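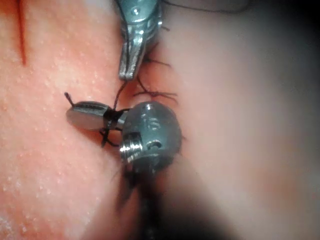

그로도우(Grodow), 의료 교육 기관용 봉합 실습 소모품 정기 공급 서비스 12월 시작

의료 실습 용품 유통 회사 그로도우는 오는 12월부터 의과대학, 간호대학 및 병원 교육 부서를 위한 정기 공급 서비스 '트루티코(Trutico)'를 시작한다고 금요일 밝혔습니다. 트루티코는 봉합 연습용 패드, 실습용 봉합사, 바늘 폐기 용기를 학사 일정에 맞추어 보내 드리는 서비스입니다.

그로도우는 지난 학기에 거래 기관의 실습 담당자들에게 설문을 보내었고, 583건의 답변을 받았습니다. 답변 중에서 제일 많이 나온 어려움은 가격이 아니고 주문 시기였습니다. 학기 초에는 주문이 한꺼번에 몰리고, 학기 말에는 사용하지 않은 패드가 창고에 남아서 보관 기간을 넘기는 경우가 많다고 하였습니다. 또 한 기관 안에서 학과마다 따로 주문을 하기 때문에 같은 물품을 두 번 사는 일도 있다고 답하였습니다.

트루티코에 가입한 기관은 학기가 시작되기 전에 실습 일정표와 예상 인원을 한 번 제출합니다. 그 다음에는 실습 날짜의 14일 전에 필요한 수량이 자동으로 출고됩니다. 인원이 바뀌면 출고 전날 오후까지 온라인에서 수량을 고칠 수 있습니다. 개봉하지 않은 물품은 학기마다 한 번 반품할 수 있고, 반품 금액은 다음 학기 이용료에서 빼 드립니다.

보관과 출고는 트렛콤(Tretcombe) 물류 창고에서 맡습니다. 이 창고에는 실습용 패드를 위한 온도 관리 구역이 새로 마련되었습니다. 패드는 뜨거운 곳에 오래 두면 표면이 끈적해질 수 있으므로, 여름 학기 배송에는 단열 상자를 사용할 예정입니다.

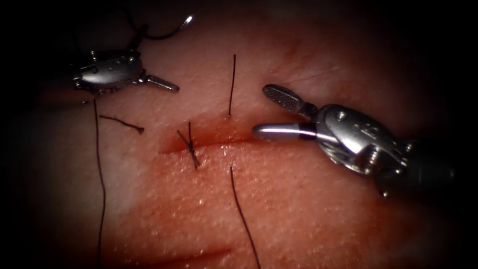
이용 요금과 계약 기간

서비스는 기본형, 학과형, 기관형의 세 가지로 나누어집니다. 기본형은 실습실 하나를 운영하는 기관에 맞으며, 학과형은 한 학과의 모든 실습 과목을 포함합니다. 기관형은 여러 학과의 주문을 하나의 계정으로 모아서 관리할 수 있습니다. 계약은 최소 2학기부터 가능합니다. 요금은 실습 인원과 물품의 종류에 따라서 다르게 계산되며, 견적은 무료로 받으실 수 있습니다.

사용한 패드의 회수

그로도우는 재활용 회사 바뉴엘로스(Bañuelos)와 함께 사용이 끝난 패드를 회수합니다. 담당자가 바늘과 실을 모두 제거한 후 회수 상자에 넣으면, 다음 배송 때 기사가 가지고 갑니다. 동물 조직을 사용한 실습 재료는 회수 대상에 들어가지 않습니다. 회수 상자는 학과형과 기관형에 포함되어 있고, 기본형에서는 추가로 신청하실 수 있습니다.

신청 방법

가입을 원하시는 기관은 그로도우 홈페이지의 기관 회원 메뉴에서 신청서를 작성하여 주시기 바랍니다. 기존 거래 기관은 새로 회원 등록을 할 필요가 없으며, 지금까지의 주문 기록이 새 계정으로 그대로 옮겨집니다. 12월 안에 신청을 마친 기관에는 첫 배송의 운송비를 받지 않습니다.

그로도우에 대하여

그로도우는 의료 및 간호 교육에 쓰이는 실습 소모품을 공급하는 회사입니다. 봉합, 채혈, 상처 관리 실습에 필요한 물품을 취급하고 있으며, 학교와 병원 교육 부서의 상담을 받고 있습니다.

보도 관련 문의: 그로도우 홍보팀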